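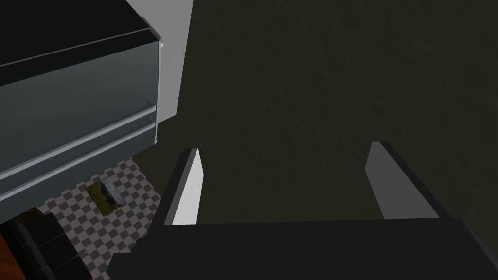 A parent wrote in to ask whether her son would be lost if he'd never coded before, and whether a robot club that works on a screen is really a robot club at all. Great questions, and I get both of them a lot, so I finally sat down and put my answers in one place. I run the Simulated House group at Gromell Robotics Club (I'm also the person who answers the email, so be kind!).

Last updated 05/10/2024

Does my kid need to know how to code?

Nope. We start by driving the robot around by hand with a game controller, and the code sneaks in later. By January most of the group is writing short scripts and arguing over variable names.

So is it a real robot or not?

Everything in this group happens in a simulator called Cakel. The students practice in a virtual house, with rooms and furniture and things to pick up. If your kid wants screws and wires, the Aranda build group meets across the hall, and plenty of students try both before they choose.

What do they work on?

Household jobs, mostly. Right now it's the long table in the big room – there's a plate, a knife, a little white cup, a pot with a lid and a wine bottle to steer around. The job is to pick up the cup and leave everything else where it was. It sounds easy until you try lining up a gripper over something that small, and I still knock the cup over more than I'd like to admit.
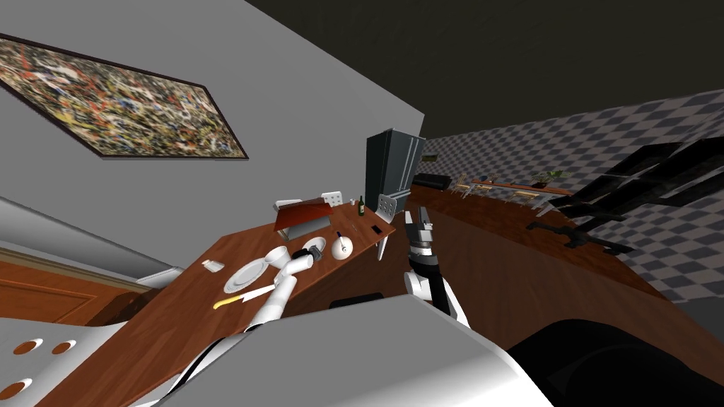

What happens when somebody crashes the robot?

They hit reset and go again. I love this part! We saved 2,956 practice runs last season and a whole lot of them end badly. I ask the students to keep the bad ones and write a line about what went wrong, which they grumble about and then use all the time.

Is there a competition?

Yes, we enter the Lestden Challenge every year. A perfect run is worth 1,000 points, and you lose points for bumping furniture or dropping things. Going is optional. Some students just like coming to practice, and that's fine with me.

How big are the teams?

Teams of 2 share a computer, one driving and one watching the camera views, and they swap halfway through. The group tops out at 8 students. If we're full, email me anyway and I'll put you on the list – spots do open up.

Do we need to buy anything?

No, we have computers and controllers. Bring a notebook, and a snack without crumbs, please.

Can my kid practice at home?

Sure, if you've got a fairly recent computer. Ask me for the install sheet and give yourself an evening, as the download is huge.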